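Unit 4: Looking after a pair of hand-held gripper tools

Handout for the second lab session. Bring it with you, along with the wiring sheet from Unit 3.

What this unit covers

Daily and weekly care of the two hand-held gripper tools used at the folding table, how to replace a finger pad, how to check the linkage pivots, and what to write in the log. The same steps apply to the Sullstead benches and to the two stations at the Flullden annex. Software setup is in Unit 5.

Terms

Tool: one complete hand-held gripper, including housing, linkage, fingers, and cable.
Pair: two tools used together by one operator, left and right. Pairs are kept together in the cabinet and are not mixed.
Pad: the ridged lining on the inner face of a finger.
Pivot: a screw that a linkage arm turns on.
Gap: the distance between the pads, measured at the tips with the tool at rest.

Before you start

Unplug the cable at the station end. The tool end has a smaller connector and wears out faster, so leave it in place unless you are replacing the cable. Put the tool on a clean cloth with the fingers pointing away from you. Take off rings and bracelets. The linkage closes with enough force to pinch skin, and it can close when you turn it over.

You need a 2 mm hex driver, a feeler gauge, a soft brush, isopropyl alcohol wipes, a spare set of pads, and the log. Do not use the ball-end driver from the general toolbox. It rounds the screw heads.

Daily check

1. Brush lint out of the pad ridges. Work along the ridges first, then across. Cotton towels leave the most lint, and fleece is nearly as bad.

2. Wipe the pads with one alcohol wipe and let them dry in the open position.

3. Open and close the fingers 20 times by hand. The motion should feel the same all the way through. A rough spot near the closed end usually means thread caught in a linkage arm. Look in the cutouts and pull it out with tweezers.

4. Look along the cable from the housing to the station plug. Replace it if the jacket is split or if it stays kinked when laid flat.

5. Plug in and wait for the status light. Steady green means the tool is ready. Blinking green means it is still looking for its partner. If it blinks for more than 13 seconds, unplug both tools and start again with the left one.

Weekly check: pivots

Pivot screws work loose with use. A loose pivot shows up as side play at the fingertip long before the screw visibly backs out.

Hold the housing in one hand and rock a fingertip gently from side to side. Compare it with the other finger on the same tool. If one moves more, find the loose pivot by pressing on each screw head with a thumb while rocking the tip. When the play stops, you have found it.

Tighten in small steps, an eighth of a turn at most, and test the motion after each step. Overtightening is the more common mistake in this course. An overtightened pivot makes the finger drag, the operator squeezes harder to make up for it, and the recorded grip width no longer follows the hand smoothly.

If a screw will not hold, remove it, clean the threads, and apply one small drop of medium threadlocker. Keep it off the arms. Leave the tool overnight before putting it back in service.

Replacing a pad

Replace a pad when the ridges are flat to the touch at the tip, when an edge lifts, or when a thin shirt slips out of a normal grip. Always change both pads on a tool at the same time.

Peel the old pad from the tip toward the base. Clean off all the adhesive, including the strip under the base edge, which people tend to miss. Set the new pad at the base first and press it down toward the tip. Check that the ridges on both sides run the same way. Clamp lightly for 20 minutes.

After a pad change, measure the gap and run the zero routine in the Hakance setup tool. The part number for the pad set is 3517. Older Lauritsen pads fit the finger but are thicker, and a tool fitted with them will fail the zero routine.

Checking the pair at the table

Do the final check with real laundry on the table. Foam blocks hide pad problems. Pick up a single layer at a hem, lift it, hold it, and put it down. Do this with each tool, then with both tools on the same garment. Include at least one dark item, and one with a sewn-in label, which can catch on the ridges if a pad edge has lifted.

Keep the cables off the table edge and away from the folded stack. A cable that drags across the wood will pull on the housing connector each time the operator reaches forward.

Log entries

Write the tool number, what you checked, what you changed, and the gap before and after. "OK" by itself is not an entry. If you changed nothing, write "no change" and the gap reading. Entries go in before the tool returns to the cabinet.

Tools out of service get a red tag through the cable loop. The tag stays on until a second person has repeated the table check.

For next time

Complete one full weekly check on your assigned pair and hand in the log page. Read section 7 of the setup manual, on zeroing, and be ready to explain why both tools must be zeroed after a pad change on only one of them.

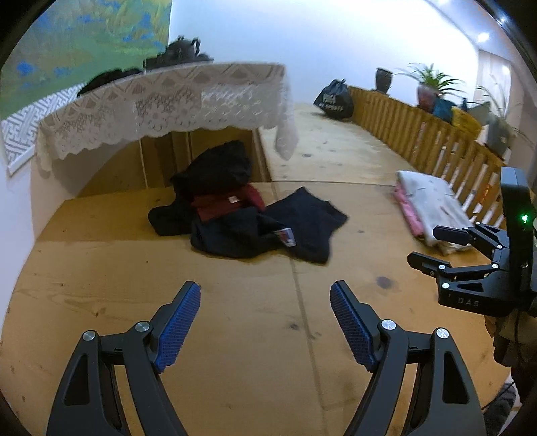
Could the handout say what to do when the side play is the same on both fingers? I tested one of the Flullden tools and both tips rocked by the same amount, so comparing them didn't tell me anything. I ended up checking against its partner, and every pivot on the first tool needed an eighth of a turn.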